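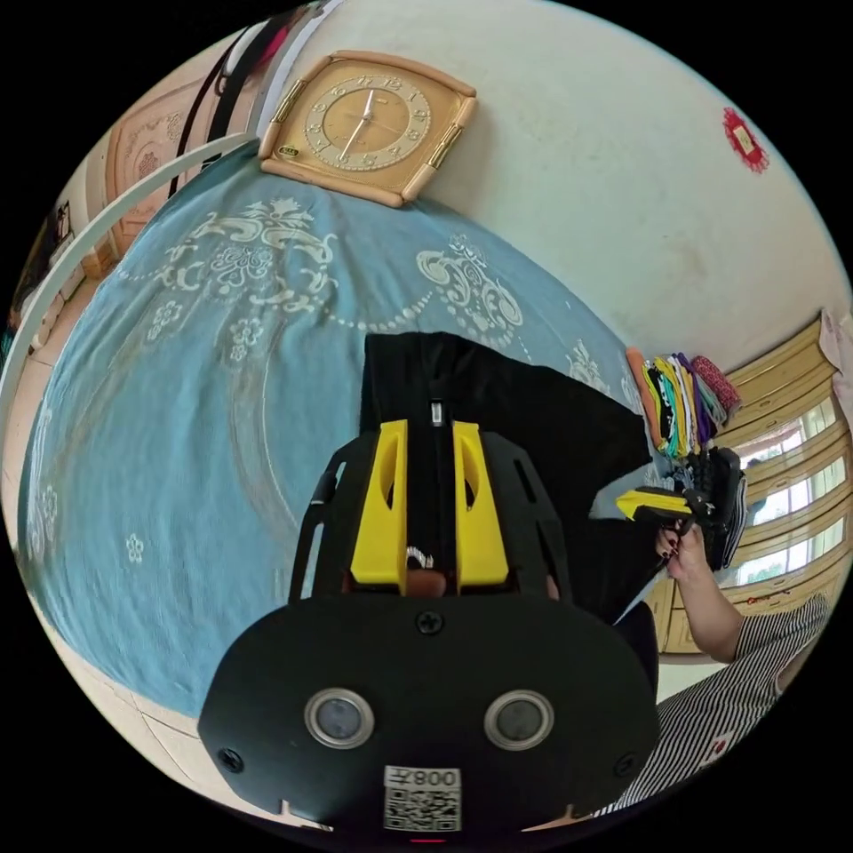
3 min read - 7 replies

Nostville Home Forum > Bedrooms and Storage > Folding on the bed: does it save any time?

stackedhigh
Posted 23/11/2020

I keep reading that you should get every bit of clothing out, put it on the bed and fold the lot in one go. I've gone along with it for the black things first, as they're the worst to tell apart in a drawer. Each one gets laid flat on the bedspread and folded in from there. There's a clock on the wall right over the bed so I can't kid myself about how long it takes.

My doubt is this. The article I got it from (on the Lindow storage site) says you gain the time back within a month. Gain it back how? I still have to wear the things and wash them and fold them again. Has anyone kept it up past the first go?

pegbasket
I did it for a whole winter and no, I don't believe the month claim. What you save is the rummaging, and that's only if everybody in the house puts things back where they found them. Mine don't.

oralthorpe_annie
Disagree with pegbasket. We're in Oralthorpe in a house with hardly any drawers, and stacks on the wardrobe shelves are the only thing that works for us. But sort by type before you sort by colour. A black jumper and a black T-shirt do not want to be in the same pile, the jumper squashes everything.

stackedhigh
Too late, I've gone by colour for the black. T-shirts have their own pile and the jeans are under the black lot.

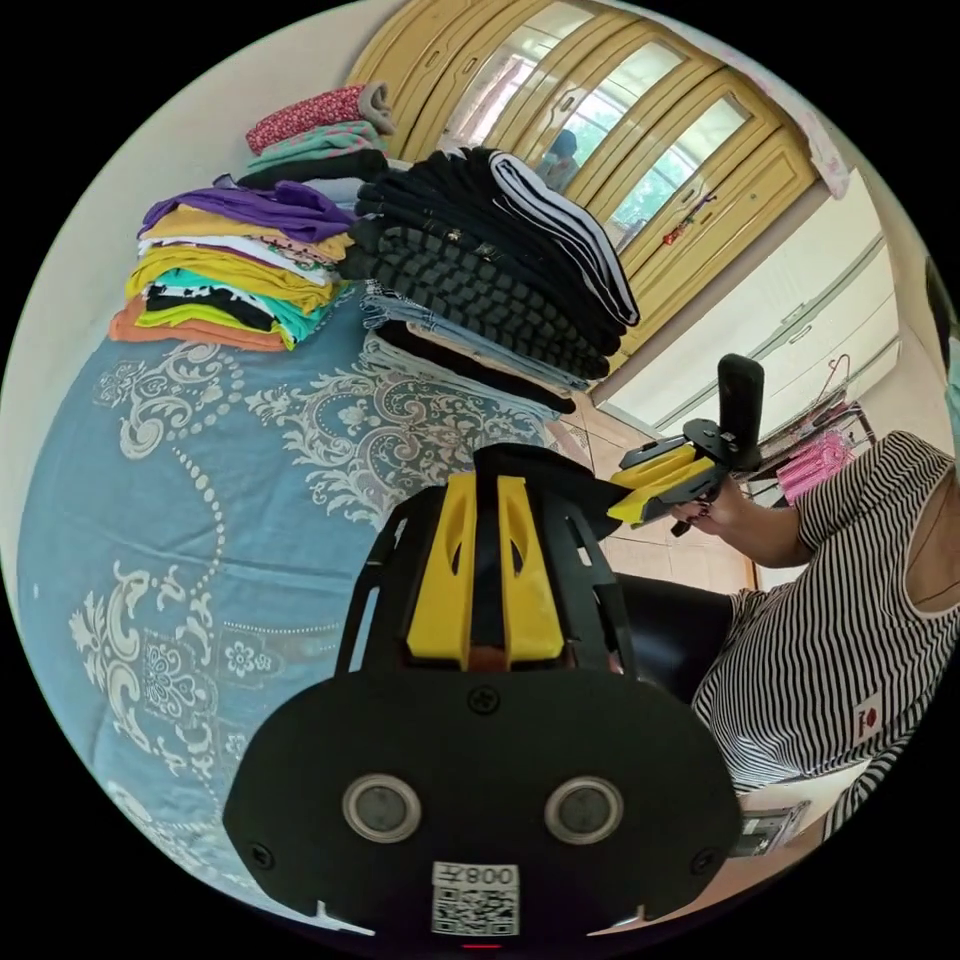 T-shirts on the left, black stack on the jeans, wardrobe behind.

pegbasket
Well that's tidy, I'll give you that. But how do you get at the orange one on the bottom of the T-shirts? You lift the whole pile, it slides, and you're folding again by Thursday. This is what I mean about the time.

drawerdoubter
Agree about tall piles. I bought a set of Vermeulen shelf dividers to stop mine leaning and they were no use at all for T-shirts, far too widely spaced. Two short piles beat one tall one and cost nothing.

Also, that chunky knit. I'd keep it well away from anything you want flat. Ours lives on its own at the back of the shelf.

oralthorpe_annie
Or put it at the bottom, where the weight of it doesn't matter. I don't see why it has to live alone.

drawerdoubter
Because then you've got to lift everything else off to wear it, and in December that's every day.

stackedhigh
Right. I'll split the T-shirts in two and take the knit out of the black stack. The jeans can go in first, as they're the only thing that sits square. The little stack with the red dotted one on top can stay as it is.

Still not sold on it, mind. Putting it all in the wardrobe is the bit the article skips, it goes straight from the bed to a lovely full shelf. I'll post again in December and say whether any of it is still folded.

pegbasket
My money's on no, but do post.

Thread viewed 248 times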